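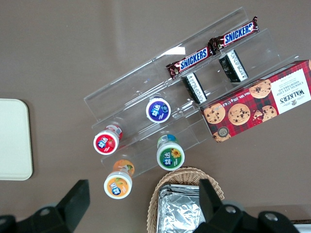

透明な段付きの台の上段に置かれたスニッカーズ2本

被拘束者記録連絡会 定例会議 議事録(4月)

場所:キディク会館 小会議室
時間:午後6時30分開会、午後8時50分閉会
出席:アッバス・ダネシュヴァル(議長)、シャフラ・ホセインザデ(記録・照合)、ホウシャング・アジミ(法律)、マルジャン・キアニ(家族連絡、書記)
オンライン出席:アルダラン・バフティヤリ(翻訳)
敬称は本文では略す。

前回議事録の確認
前回議事録について、アジミから訂正の申し出があった。「保釈申請が却下された」とある箇所は、正しくは「保釈申請が受理されなかった」である。却下の決定は出ておらず、窓口で書類が戻されている。訂正のうえ承認した。

議題1 シャフバズィ案件の経過
アジミが報告した。控訴審は書面のみで審理され、弁護人は審理が終わったことを家族からの電話で知った。判決文の写しは弁護人に交付されていない。弁護人は裁判所の事務室で閲覧を認められ、手書きで要点を写した。その要点は家族を通じて当会に届いている。
一審の刑は維持された。罪名は「国家の安全に反する集会と共謀」で、根拠として挙げられたのは教員の賃金に関する集まりへの参加と、集まりの案内を転送したことである。アジミによれば、案内の転送については一審の起訴状に記載がなく、控訴審で初めて出てきた事実の可能性がある。ただし起訴状も手書きの写ししか手元にないため、断定はできない。
ホセインザデから、公開資料では「控訴審で追加された」と書かず、「当会が入手した起訴状の写しには記載がない」と書くべきだとの意見があった。全員が同意した。
バフティヤリから、罪名の日本語訳が過去の資料で統一されていないとの指摘があった。「共謀」「結託」「謀議」の三通りが使われている。今後は「共謀」とし、過去の資料は改訂の機会に直す。既に配布した紙の資料については差し替えを行わない。
再審請求について、弁護人は家族の同意を待っている。当会から家族に働きかけることはしない。キアニが家族と話す際も、請求の是非には触れないことを確認した。

議題2 医療を受けられない事例の集約
ホセインザデが報告した。前回以降に届いた情報を整理し、外部の病院への移送が認められていない事例は22件となった。このうち複数の情報源で照合できたものと、家族の証言のみのものとを分けて一覧にしてある。一覧は会議中に画面で共有し、会議後に共有先を閉じた。
照合の基準について議論があった。
ダネシュヴァルは、家族の証言のみの事例を公開から外すと、弁護人のいない人や、同房者に出所者がいない人が一覧から抜け落ちると述べた。
アジミは、公開後に一件でも誤りが見つかると、ほかの事例についても信用を失うおそれがあると述べた。過去に病名を取り違えて公開し、家族から訂正を求められたことを例に挙げた。
キアニは、病名を出さない形であれば家族の同意を得やすいと述べた。家族の中には、病名が出ることで本人の職場復帰や縁談に影響が出ることを心配する人がいる。
結論として、次のとおりとした。
・公開する一覧には、氏名、収容施設、移送を求めた時期、回答の有無を載せる。
・病名は、本人または家族が書面か音声で同意した場合に限り載せる。
・情報源が一つの事例には、その旨を欄に明記する。
・氏名を伏せる希望がある場合は、件数には含めるが個別の行は載せない。
バフティヤリから、移送を求めた時期は現地の暦で伝えられることが多く、西暦への換算で月がずれた例があるとの報告があった。一覧では現地の暦を先に書き、西暦を括弧に入れる。換算はバフティヤリが行い、ホセインザデが確認する。

議題3 記録台帳「ピルトゥラ」の運用
ホセインザデが、記録台帳ピルトゥラの現状を説明した。登録は163名分である。このうち釈放後も登録が更新されていないものがあり、拘束中の人数を外部から問われたときに答えられない状態が続いている。
原因として、釈放の知らせを受ける人と台帳を更新する人が分かれていること、仮の釈放と刑の終了が同じ欄に入力されていることが挙がった。
欄を次のように分ける。「拘束中」「保釈中」「一時帰宅」「刑期終了」「恩赦」「不明」。最後に確認した時期から半年を過ぎた登録は「不明」に移す。
アジミから「恩赦」の欄に説明を付けてほしいとの要望があった。恩赦の対象になったと家族に伝えられても、実際の釈放まで間が空く場合がある。対象となった時期と、釈放された時期を別に入力できるようにする。
閲覧権限についても見直した。現在は出席者全員が連絡先の欄まで見られる。連絡先は今後、キアニとホセインザデのみが閲覧する。ダネシュヴァルから、二人が同時に連絡を取れなくなった場合の手順が必要だとの意見があり、封をした書面をアジミの事務所に預けることとした。書面はホセインザデが作成する。
端末の扱いについて、空港や国境を越えるときに台帳へ接続できる端末を持ち歩かないことを改めて確認した。オンライン出席の場合も、共有画面の撮影はしない。

議題4 署名の提出
ダネシュヴァルが報告した。教員の釈放を求める署名は、目標としていた1,000筆に達した。紙の署名とオンラインの署名の重複を除いた後の数である。重複の確認はキアニが行った。
提出先について、大使館に郵送する案と、国会議員を通じて外務省に渡す案が出た。
大使館への郵送は過去にも行ったが、受け取りの返事はなかった。配達の記録は残る。
議員を通じる案は、面会の日程が先方の都合に左右される。キアニが二つの議員事務所に問い合わせたところ、一方からは要望書の案を先に見たいとの返事があり、もう一方からはまだ返事がない。
両方を行うこととし、郵送は面会を待たずに行う。署名者の住所が先方に渡ることを避けるため、大使館へは筆数と要望書のみを送る。署名用紙の写しは付けない。このことは署名を集めた際の案内文にも書いてあり、変更はない。
要望書の文案をアジミが読み上げた。以下の修正があった。
・「即時釈放を強く要求する」を「即時かつ無条件の釈放を求める」に改める。
・医療に関する段落を独立させ、収容施設の名を入れる。
・「多くの教員」という表現を削り、当会が確認した氏名を挙げる。ただし家族の同意のある人に限る。
・末尾の連絡先は会の私書箱とし、個人名を載せない。
修正後の文案はメールではなく、共有フォルダに置く。

議題5 会報「ポルノン」次号
会報ポルノンの次号について、バフティヤリから構成案が出された。
巻頭はシャフバズィ案件の控訴審の経過とし、アジミが書く。分量は2ページ。手書きの写しに基づく部分がわかるように書く。
続いて、元収容者への聞き取りを載せる。聞き取りは終わっているが、本人による原稿の確認がまだである。確認が締め切りに間に合わない場合は次々号に回し、空いた分には面会制度の説明を入れる。説明の原稿は前にアジミが勉強会用に作ったものを短くして使う。
ホセインザデから、聞き取りの中に同房者の名前が出てくる箇所があるとの指摘があった。本人の確認とは別に、同房者の家族にも了承を取る。連絡がつかないときは名前を外し、年齢と職業も書かない。
手紙の書き方の欄は今号も続ける。読者から、日本語で書いた手紙が本人に届くのかという問い合わせが来ている。キアニの説明では、届いたかどうかを当会で確かめられる例は少なく、家族が面会の際に内容を口頭で伝えている場合が多い。会報にもそのとおりに書く。政治的な話題や裁判の内容を書かないという注意は、今号では欄の先頭に移す。
表記について、人名の長音の扱いが号によって異なるとの読者の指摘があった。本人または家族が使っているローマ字表記を基にし、バフティヤリが表記表を作る。

議題6 家族への連絡費用
キアニから、国際電話の費用を個人で立て替えている状態が続いているとの報告があった。通信アプリがつながりにくい時期は電話に頼るほかなく、立て替えの額が読めない。
会の会計から毎月の上限を決めて出すこと自体には異論がなかった。上限の額は明細を見てから決める。キアニは過去三か月分の明細を次回までに出す。相手の番号は塗りつぶしてよい。
家族から生活費の支援を求められた場合の対応も話題になった。当会では送金を行わないという従来の方針を維持する。アジミは、送金の記録が家族に対する捜査の材料にされる危険があると補足した。求めがあったときは、その場で断らずに持ち帰り、ダネシュヴァルに伝える。

その他
・大学の授業で話してほしいとの依頼が一件あった。ダネシュヴァルが対応する。録画の有無を先に確認する。
・報道機関から、シャフバズィ案件の家族への取材の仲介を求められている。家族は顔と声を出さない条件であれば応じるとしている。質問を文書で事前にもらい、キアニが家族に渡す。回答の翻訳はバフティヤリが行う。
・ウェブサイトの古い案件のページに、リンク切れが複数ある。元の記事が消えている場合は、リンクを外して見出しと掲載時期だけを残す。
・オンライン出席の音声が途中で二度途切れた。議題3の終わりの部分はバフティヤリに聞こえていなかったため、閉会前にホセインザデが要点を読み上げ、了承を得た。

担当事項
アジミ:要望書の修正、会報巻頭の原稿、預かり書面の保管
ホセインザデ:台帳の欄の変更、移送に関する一覧の公開版、預かり書面の作成
キアニ:議員事務所への再度の問い合わせ、通話明細の提出、同房者の家族への連絡
バフティヤリ:暦の換算、人名の表記表、罪名の訳語の一覧
ダネシュヴァル:大使館への郵送、大学への返信

次回
5月に同じ会場で開く。日程はキアニが会場の空きを確認してから知らせる。通話費用の上限を最初の議題とする。

以上
書記 マルジャン・キアニ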